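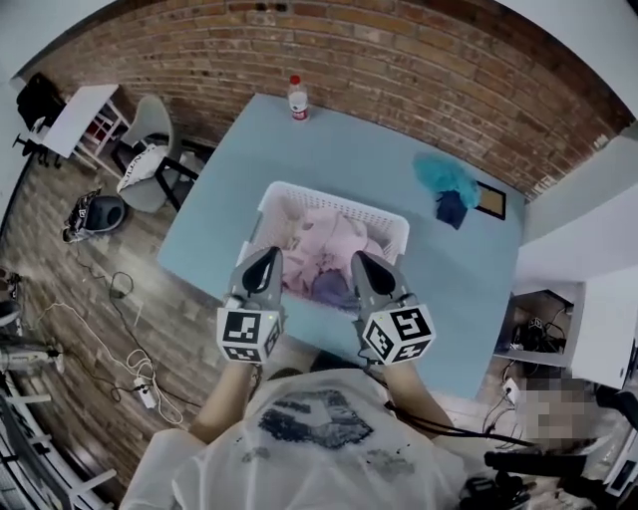

How long should I leave a sourdough loaf to cool before cutting it?
Give a standard tin loaf two hours on a rack, and a big rye one until the next morning if you can bear it.

Billcombe Bakers' Board > Bread > Cooling times

crumbly_jo
I put that at the top after asking the same thing at our village hall evening and getting a different reply from every person in the room. My loaves come out of the oven at teatime, and I've got two teenagers standing there with the butter already out, so two hours is a very long time in this house! Does it matter all that much with a plain white loaf?

Asabe Bassey
Hello Jo, and welcome. I've been baking for my lot for years and I'd say it matters more for the second half of the loaf than the first. If you cut it hot, the steam goes off and the rest is dry by breakfast. What I do is make a few rolls out of the same dough and let the family have those warm. Everyone is happy and the big loaf gets left alone – well, most of the time.

tinloaf90
I'm going to disagree, I'm afraid. Warm bread is half the reason I bother. Forty minutes, a sharp serrated knife, thick slices, and toast whatever is left. My gran cut hers straight from the range and we all thought it was wonderful.

Bülent Sönmez
Tinloaf, I'm with you on white, but please don't try it with rye. I cut one of mine after an hour, using the Akande dark rye flour, and the knife came out looking as if I'd been spreading glue. The same recipe left overnight in a tea towel was lovely.

crumbly_jo
Oh, that explains my rye disaster in July! I thought I hadn't baked it long enough and gave the next one an extra 15 minutes, and the crust nearly had my filling out.

Asabe Bassey
You might have had a bit of both, Jo. Do you have a probe thermometer? I take my white out at 96 in the middle and rye at 98.

tinloaf90
I knock on the bottom and listen. Never owned a probe and don't intend to start now.

Bülent Sönmez
Knocking has let me down more than once, but each to their own. Jo, try the rolls, they're a very good idea. I'm off to feed my starter.

crumbly_jo
Rolls it is, then. Thank you all, I'll put a rye in tonight and hide it on top of the wardrobe.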